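# Bench Tool Rolls: Return, Care and Storage
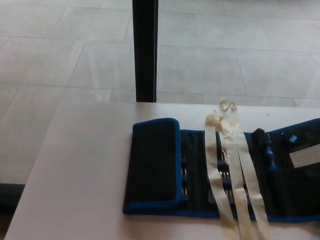
*An opened bit roll, black with blue piping, with masking tape across the pockets.*

The Moltport Community Workshop has completed its first full quarter of lending precision screwdriver rolls to members. The service was introduced in January in response to requests from the electronics and small appliance benches, where members had been sharing one loose tin of bits between several repairs. There are now 44 rolls in circulation between the main workshop and the Riseck annex, and they have been borrowed more often than any other item in the hand tool cabinet.

The workshop office thanks members for the care most of them have shown. A number of rolls have nevertheless come back incomplete, or in a condition that delays the next loan. The following guidance replaces the notice posted inside the cabinet door and applies at both locations from the date of this issue.

## Before a roll is returned

Open the roll fully on a clean, light-colored table and look down each column of pockets. Bits are easily left in a driver handle at the end of a job, and the handle should be checked first when a pocket is empty. Each bit should be pushed down into its slot until the fabric grips it. A bit that sits high will work its way out when the roll is carried under the arm or dropped into a bag.

Fold the end flap over the pockets before rolling. The flap keeps the bits from sliding sideways, and a roll closed without it will usually shed one or two pieces between the bench and the cabinet.

Wipe off oil and metal dust with a dry cloth. Solvents are not to be used on the fabric or the piping. If a roll has picked up flux or grease, hand it in at the desk separately and tell the person on duty.

## Masking tape

Several members use masking tape to label parts, to hold a row of bits in place or to mark the sizes needed for a particular job. The practice is permitted. All tape must be removed before the roll goes back, including short strips pressed between the pockets, and discarded in the bin next to the bench. Tape that stays on fabric for more than a few days leaves an adhesive residue, and pulling it away later tends to lift bits out with it.

Peel slowly, with one hand flat on the row underneath. Long strips come away more easily if they are started from the loose end and kept low against the fabric. Please do not cut tape while it is lying on a roll. Three rolls were withdrawn this quarter with knife cuts through the pocket stitching, and they have been sent to the sewing bench for repair.

## Missing and damaged bits

The desk holds a stock of up to 700 replacement bits in the common sizes. A member who has lost or worn out a bit should report it on the card tied inside the cabinet, giving the roll number, the type and the size. No charge is made for ordinary wear. Where a whole column is missing, the cost will be discussed with the borrower before the roll is issued again.

Bits with rounded or chipped tips should be placed in the red cup at the desk. Returning a worn bit to its pocket is the most frequent cause of complaint from the following borrower, particularly in the smaller cross-head sizes, where the damage is difficult to see without a lens.

Members are also asked not to fill gaps with bits brought from home. The intention is kind, but the shafts vary in length and the mixed sets are slow to check.

## Storage

Rolls are kept in the second and third drawers of the hand tool cabinet, lying flat with the tie facing outward. They should not be stood on end or stacked under heavier tools. At Riseck, the rolls have been moved from the open shelf to the gray cabinet beside the Evangelista bench, and the key is available from the desk during open hours.

## Loan period

The standard loan remains 19 days and may be renewed once, provided that no other member is waiting. Rolls used only on the premises do not need to be signed out, but they must be back in the drawer before closing.

The Predesia repair course will require a number of rolls for its spring sessions. Members holding a roll that they no longer need are asked to bring it back early so that a full set can be put aside for participants.

Questions about the service, and offers of help with the quarterly check, may be addressed to Kristine Navarro, Tool Library Coordinator, at the main desk.

*Moltport Community Workshop, Members' Newsletter, 2021-03-30*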